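The Sergeant's Daughter

Bergþóra Frandsen drove to Ornach with her father's notebooks in a carrier bag on the passenger seat. He had served 19 months and had come home when she was 15. After that he slept in the chair by the back door.

Sobia Farooqui met her in the studio corridor and gave her a cup of tea.

"We'll talk for half an hour," Sobia said. "If you want to stop, put your hand flat on the desk."

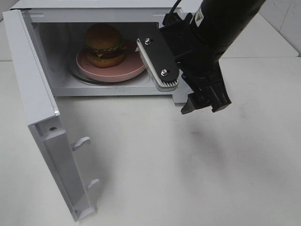
The first question was about the book. Bergþóra answered it well enough. The second was about the chair.

"He could hear the gate from there," she said. "He moved it every June when the sun came round, but he could always hear the gate."

Sobia waited.

"I used to climb the fence so he wouldn't wake." 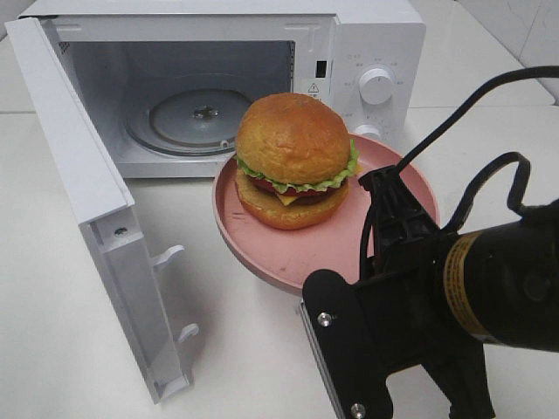

A man rang in from Cendton. He gave his name as Esben and said his own father had kept his boots on in bed until he was 70. He wanted to know if hers had ever talked about it.

"Once," Bergþóra said. "He was peeling potatoes. He told me the names of two men, and then he asked me to pass the salt."

"What did you do?"

"I passed it."

She put her hand flat on the desk, and Sobia played a record.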